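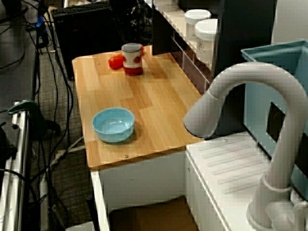
The Ogbonna Club Talks About Its Kitchen Project

Chukwuemeka Okonkwo has been running the Ogbonna Robotics Club for two school years. Before that he taught shop, and before that he fixed commercial dishwashers, a job he still brings up when students complain about wiring. The club meets in a carpeted room next to the old language lab. It has one robot arm, a short kitchen counter, and a lot of cable.

I met him there on Tue 24 May, after the last class of the day. The students had a qualifying run coming up for the Temine Challenge, where school teams program an arm to do household jobs without anybody touching the controls. He kept an eye on the clock while we talked, but he was generous with his time.

The club used to build small wheeled robots that followed a line of tape. Okonkwo said he had no complaint about those. "They learned motors, they learned sensors, they learned how to lose a screw," he said. "But by the second year the kids who had done it once were bored. They could follow the tape in their sleep. I wanted a problem where the answer wasn't already posted somewhere."

The arm came through a grant from Plultard, a local machine shop that hires a few graduates each year. The grant was for $3,000, and it didn't cover everything. The club paid $2,385 for the arm itself, secondhand, and most of the rest went to a power supply, clamps, and aluminum rail for the frame that stands beside the counter. The counter was donated by a family redoing their kitchen. It has a butcher-block pattern on top and a white cabinet base underneath, and the club bolted it down so it would stop walking across the carpet.

"The first month, it moved," Okonkwo said. "Not much. You'd save a position on Monday and by Thursday the arm was reaching for a spot next to the bowl. The students went through all their code looking for the bug. Then a girl put a piece of tape on the carpet by the corner of the cabinet, and the next day the corner was past the tape. So we fixed the counter."

The task sounds simple. There is a light blue bowl near the front of the counter, a can farther back, and a small red-orange object that looks like a toy vegetable. The arm has to find the vegetable, pick it up, and put it in the bowl. In the second part of the task the can has to be moved to a marked place and left standing. The team gets no points for the can if it falls.

Okonkwo had the students do the whole thing by hand first, and write it down. He collected the papers and read them aloud.

"Everybody wrote 'pick up the vegetable,'" he said. "All right, where do you put your fingers? Which way is it pointing? How high do you lift it before you go sideways? One boy's instructions, if you followed them exactly, dragged the thing through the side of the bowl. He argued with me about it. Then I acted it out for him and he took the paper back."

The bowl has been the hardest object in the room, which surprised me. I had assumed it would be the can. He said the inside of the bowl is shiny and the ceiling lights bounce off it, and for several weeks in the spring the vision program treated the bright spot as a separate object. The arm would set off toward it.

"We tried turning off half the lights. That worked until it was a cloudy day, and then it was too dark for everything else," he said. "Somebody wanted to sand the bowl. I said no, because at the competition it's their bowl, and they're not going to let you sand it."

The students ended up taking pictures of the bowl from many positions and in different light and marking the outline in each one. They did 200 of these over several meetings in April. Okonkwo called it the dullest work the club has ever done and said attendance dropped for it. The ones who stayed got quick. Afterward the program found the bowl on most tries, though he would not give me a percentage. He said the students had one and he did not trust it yet, as they had tested in the same room where they took the pictures.

I asked how the work is split up. There are no fixed jobs, he said, although that was not the original plan. He had started with a programming group, a mechanical group, and a group that kept the notebook. It lasted until the mechanical group moved the base of the arm to get at a bolt and did not tell the programmers.

"Every saved position was off after that. They lost the afternoon, and there were words," he said. "So now whoever changes something writes it on the sheet, and at the start of the meeting somebody who didn't change anything reads the sheet out loud. It takes a couple of minutes. The kids find it embarrassing. We haven't lost an afternoon that way again."

The arm is mounted beside a ridged white drainboard, to the right of the wooden part of the counter. Okonkwo said the place was chosen by the students after trying it on the other side, where the cables had to cross in front of the cabinet. The cables now run over the carpet on the left. He is not happy with that, either. He would like them off the floor altogether and has asked the district about an overhead tray -- he has the request form in a folder, with the first request form behind it.

Behind the counter there is a shelf with a rail along the front, and two white jars with screw-on lids sit on it. These are for next year, if the club gets that far. Taking a lid off takes two actions at once, holding and turning, and the club has only one arm. A couple of the younger students think they can do it with a clamp to hold the jar. Okonkwo has told them to draw it up over the summer.

"I don't know if it'll work," he said. "I've told them I don't know. They seem to like that better than when I do know."

He was less easy to draw out on the subject of winning. The club entered the Temine Challenge last year with a different task and placed near the bottom. The arm stopped in the middle of its second attempt and the team could not get it going again in the time allowed. The cause was a connector that had worked loose on the drive over. He had the students write about that too, and the pages are in the notebook.

"A few of them wanted it to be a bad arm. They'd have felt better," he said. "It was a connector. We check the connectors now. We have a list, and it goes in the van."

The team from Zorndale, which finished first, came over afterward and showed the Ogbonna students how they tied down their own cables. Okonkwo copied the method that same week. The two clubs have traded visits since, and the Zorndale students were the ones who suggested practicing with the objects in slightly wrong places. Before that, his team had been setting everything in the same spot each time without noticing.

"You get careful and you put the can right where it was before," he said. "You think you're being scientific. Then you go somewhere else, a judge sets it down a hand's width over, and your robot closes on air."

Now one student sets the counter while the others face the door. They are allowed to turn around when the run begins. The setter may lay the vegetable in any direction but may not hide it behind the can, a rule that was added after someone did.

I asked what he would tell a teacher thinking about a similar project. He took a while to answer. He said to buy the clamps before the arm, and to get more of them than looks right. He said to find out who has the key to the room during vacations. He also said a used arm is fine if you can see it move before you pay, and that a teacher should not be shy about asking to see it move slowly, when worn joints are easier to spot.

He would also start with fewer students. The club took everyone who signed up the first fall, and with a single arm most of them spent the meetings watching. Some left. He thinks a few of those would have stayed with something to do in the first two weeks, and he has since had new members begin on the computer, moving a simulated arm, with a turn on the real one at the end of each meeting.

"That was my mistake, not theirs," he said. "You can't ask a ninth grader to stand there for an hour and find it interesting that somebody else is typing."

By then students were coming in and dropping their bags along the wall. One of them picked up the sheet and read out a single change, a slower speed for the last part of the reach. Okonkwo asked who had made it and why. The boy who answered said the arm had been nudging the vegetable before it closed, so he had slowed it down, and he had not tested it with the can yet.

"Then that's what we're doing first," Okonkwo said, and went to find the stop button.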